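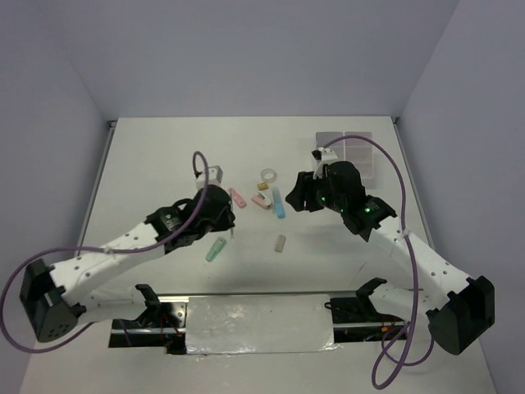 White top, grey-lavender panels at the back and both sides.

Bench enclosures > Surfaces and cleaning
Topic: White top, three-sided enclosure: corners and wipe-down

flatpack_ohm
Looking for input on two things before I order parts for a second bench the same size.

1. Corners. The side panels meet the back wall at a plain vertical joint. Dust settles there and a cloth doesn't get all the way in. Has anyone fitted a cove strip to an enclosure like this, and did it stay put?

2. Cleaner. I use Ploston diluted 1:200 on the top, every Tuesday. It leaves a faint haze that shows at a low angle. Switching cloths made no difference.

The thin rails down the left and right edges stay. So does the metallic strip along the front.

m_kerf
The haze is residue. At 1:200 you still need a second pass with plain water, and the label on mine says so. Wipe, rinse, dry with a separate cloth. I had the same problem on a gloss top and it cleared after two rounds.

tallow42
Disagree on dilution. Ploston is formulated for floors and the surfactant load is too high for a bench at any ratio. I changed to Totov spray in April and haven't had to rinse. It costs more per bottle, but a bottle lasts me 7 weeks.

m_kerf
Totov has alcohol in it. Fine on most laminates, not fine on a soft lacquer. Until the OP says what the top is finished with, I wouldn't recommend it.

flatpack_ohm
Finish unknown. The top came with the bench and the supplier has no data sheet. I'll try the rinse first.

dovetail_debt
On the corners: I fitted Sabbagh cove strip, the small radius one. Self-adhesive, cuts with snips. Degrease the panels before you stick it. Mine lifted at the bottom on the first attempt because I skipped that step. The second attempt is still on.

You have small dark fittings at both far corners, so the strip will need to stop short or be notched. I would stop it short. A notch collects as much dirt as the open joint.

ringmain
I wouldn't fit cove at all. It reflects differently from the flat panel and you end up with a bright line in each corner. A soft brush does the joint in under a minute.

dovetail_debt
The matte version doesn't do that. The gloss one does, agreed.

ringmain
I had the matte version. It was less obvious but still visible under overhead light. Depends how even the OP wants the background to look.

flatpack_ohm
Fairly even. The color was picked for that. The closest match I found for the second bench is Clandia 473, which dries slightly warmer than the sample card.

tallow42
Clandia shifts with the primer underneath. Over white primer 473 comes out cooler. Do a test patch and leave it overnight before comparing.

m_kerf
Also check it beside the existing panel under the same lamp. Cards are useless for greys with any purple in them.

flatpack_ohm
Rinse pass done this morning, two rounds. Haze is mostly gone, with a little left near the left rail where the cloth can't lie flat. Ordering one length of the matte strip to hold in the corner before I remove any backing. Primer question still open if anyone has used 473 over grey.

ringmain
Used it over grey once. It needed three coats, around 42 minutes between them.

tallow42
The tin says four hours.

ringmain
I had a heater on.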